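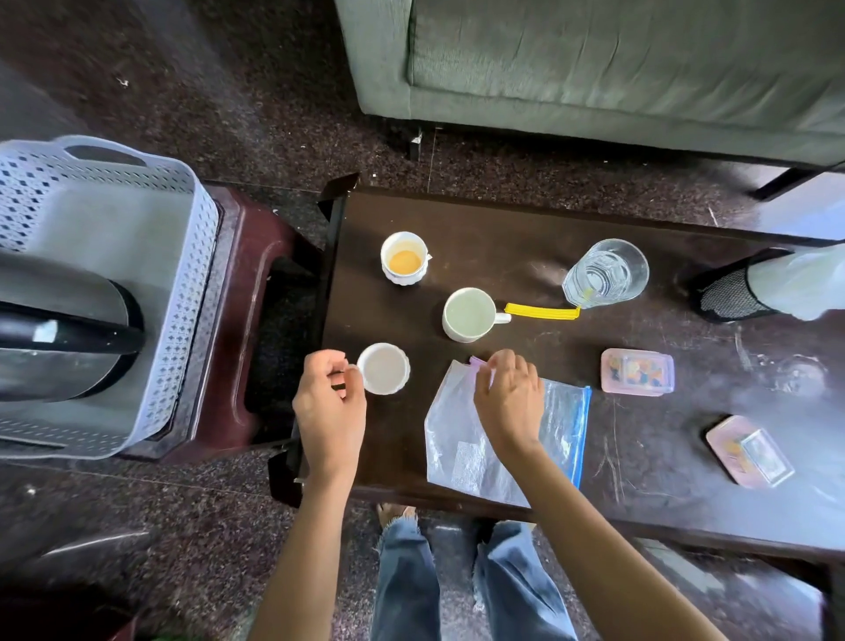

Slider bags and other small lies

A slider bag looks shut long before it is shut. Run the slider to the end, then go back over the last inch with your thumb, which is where most of mine have leaked.

For leftover liquids, stand the bag in a mug and fold the top down over the rim like a cuff. You now have a spare hand. Pour, unfold, squeeze out the air and freeze the bag flat on a tray.

Test a reused bag with plain water over the sink first. My neighbor Impi Kallio skips this step and owns a great many towels.

No slider? Fold the top over twice and use a bag clip. Fine for rice, hopeless for soup – I have tried it both ways.

Write on the label before you fill the bag. A pen will not write on a cold, damp one, and by March every frozen lump in the house is "probably stock."

Wash the cups last. You will want one of them again.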